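Re-zeroing the arms on a two-arm table cell

Applies to: Putari bench cell, both arms
Time needed: 38 minutes
Last edited by Huw Vaughan, October

Re-zero the cell after any arm has been unbolted, after a gripper change, or when either arm misses its taught point by over 2 mm. One arm is done at a time, left first.

Before you start

Stop the running program and save the current offsets under a new name. Clear the middle of the table. Check that the cables strapped along each arm have slack at every joint with the arm fully extended. A tight bundle pulls the wrist off and the new zero will be wrong.

Procedure

1. Switch off drive power to both arms. Support the arm by hand as the brakes release — it will drop.
2. Check the base bolts with the torque wrench. Do not re-zero on a loose base.
3. Move each joint until its two witness marks line up, starting at the base and ending at the wrist.
4. Restore drive power and choose Set Home in the Muvier panel. Wait for the joint readings to settle at zero.
5. Jog the gripper to the centre mark with the fingers pointing straight down. Record the offset.
6. Repeat for the other arm.

If the panel shows fault 949, the encoder on that joint has lost its reference. Cycle the power and go back to step 3.

Checking the result

Set out the bowls and run the pick test at slow speed, five passes per arm. Keep a hand on the stop button for the first pass. The fingers should close on the rim without pushing the bowl sideways.
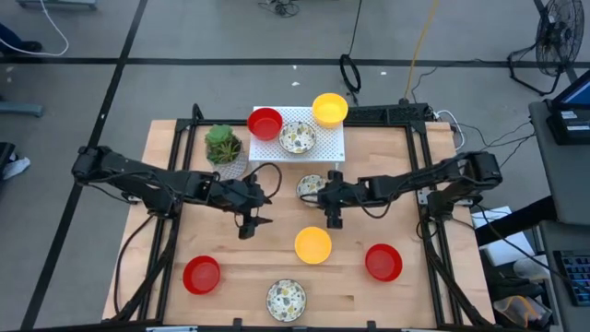
Both arms over the table, right gripper above a patterned bowl.

If one arm is still out, check its gripper mounting screws before repeating the procedure. Evaristo Hinojosa keeps the spare fingers and the Probert gauge blocks. Enter the new offsets in the cell log with the name of the saved file.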